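Flilis House Craft Room
Opening-Up Checklist, December, with comments from the room lead

Go through this before the first group comes in, and please do write in the comments column even when all is well. I read every line of it, usually with my tea, and a "fine, but the blind is sticking again" is worth far more to me than a row of ticks.

1. Doors and ways out
Main door opens fully and stays on its hook: OK
Garden door unlocked from inside: OK
Path to garden door clear: NEEDS WORK
Comment: The yarn boxes had crept out into the path again. I do understand, there was a big delivery from Clirnine and it had to go somewhere, but the gap by that door has to stay wide enough for a wheelchair and a helper side by side. I have moved them under the window for now.

2. Floor
Mats flat, no curled corners: OK
No spills or loose beads: OK after sweeping
Comment: Beads are my great worry in this room, lovely as they are. They roll under the radiator and come out again when you least expect them. Please sweep toward the door and not toward the wall, and go over it a second time with the soft broom.

3. Lights and power
All ceiling lights working: NO, one out over the sink
Cords checked for cuts and warm plugs: OK
Glue guns on their stands, switched off at the wall: OK
Comment: New tube is on order. Until it comes, keep cutting work away from the sink end, it really is gloomy down there after 3 p.m. The Ikeda sewing machine has had its foot pedal cord taped down, and very neatly too, thank you to whoever did that.

4. Sharp tools
Scissors counted out and counted back: OK
Craft knives in the locked drawer: OK
Needles in the tin with the lid on: OK
Comment: We have 2 spare blades left. I will bring more, but if you use one before then, wrap the old blade in card and tape before it goes in the sharps tub.

5. Shelves and storage
Nothing heavy above shoulder height: NEEDS WORK
Shelf brackets tight: OK
Comment: The big Drolell paint tubs were on the top shelf. They are 600 ml each and that doesn't sound like much until one comes down on your foot. They live on the bottom shelf, left side, next to the aprons.

6. Tables and small parts
Table legs locked: OK
Edges smooth, no splinters: OK, one rough spot sanded
Small parts kept in lidded tubs between sessions: OK
Comment: I am so pleased with how the tables are holding up. Do still run your hand along the edges, slowly, because little fingers will find a splinter long before we do.

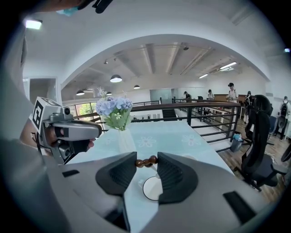
What should I do if a string of beads looks worn?
Take it out of use and put it in the repair tub with a slip of paper saying where it is fraying. Restring it on fresh waxed cord, double the end knots, and give it a good firm tug before it goes back in with the others.

7. First aid and washing up
First aid box full and in date: OK, bandages low
Soap and paper towels: OK
Hot tap not too hot: OK
Comment: Please write down what you use from the box, even a single plaster. If the tap ever feels hotter than you'd want for a child's hands, tape it off and ring the office on extension 381.

Left to do: light tube, blades, bandages, and a proper home for all that yarn.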